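Piltstead Smallholders' Evening Course
Session 4 handout: Brooding and the first weeks with Coturnix quail
Updated 2019-06-29

Welcome back! Last session ended with eggs in the incubator, so tonight we pick up at the hatch, which for my money is the best part of keeping quail. Bring this handout with you to the practical, as we'll be filling in the margin as we go.

1. Hatch day

Coturnix usually hatch on day 17 or 18. Once the first egg pips, things move fast, and it is very common to go to bed with one cracked shell and wake up to a crowd. Leave the lid closed! Every time it opens, humidity drops, and the membranes of the late chicks can dry and shrink around them. Chicks can live on what they absorbed from the yolk for a day or so, which means the early ones are fine waiting for their slower brothers and sisters.

Move them when they are fluffy and steady on their feet.

2. The brooder

Have it running a full day ahead. Aim for 95 to 100 degrees F under the heat source for the first week, then bring it down by five degrees or so each week until they are feathered. Put the heat at one end so the chicks can choose. They will tell you how you're doing:

Piled up under the lamp and peeping loudly – too cold.
Pressed against the far end with beaks open – too hot.
Spread out, eating, napping in odd positions – perfect.

New keepers often panic at the napping. Day-old quail fall asleep flat out in the middle of a meal, legs behind them, and they look terrible. Then they jump up and go back to eating. You'll love it once your heart slows down.
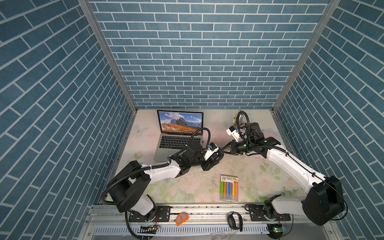

Flooring matters more than most books let on. Newspaper is too slick and can cause splayed legs. Use paper towel or rubber shelf liner for the first few days, then switch to pine shavings once they clearly know what food is. Skip cedar.

3. Water and feed

Quail chicks are tiny, and they can drown in a very shallow dish. Fill the drinker tray with marbles or clean pebbles so that only beaks fit between them. Dip a few beaks on arrival and the rest will copy.

Feed a game bird or turkey starter of 24 to 28 percent protein, ground fine for the first week (a coffee grinder does a lovely job). Ordinary chick starter is usually too low in protein. Keep it in front of them all day.

4. Weighing and records

Our hens at the Timville site come from the Adamczyk line, a big, calm bird that is a joy to handle. Please enter weights in Listura under your own group's tab. From the last batch:

Eggs set: 310
Chicks hatched: 249

That's a hatch rate of just over 80 percent, and I'm thrilled with it! For the exercise, work out the rate for your own tray twice, once from eggs set and once from fertile eggs only, and be ready to say which figure you would quote to a buyer and why.

5. Moving out

By week four they are feathered and can usually come off heat if nights are mild. Allow one square foot per bird if you possibly can. Keep the cage roof either under 12 inches or over six feet – startled quail go straight up, and anything between gives them room to build speed and hurt their heads.

For next session

Read the section on sexing by breast feathers. The September group will take on 200 eggs, so if you'd like to help with turning and candling, add your name to the sheet by the door.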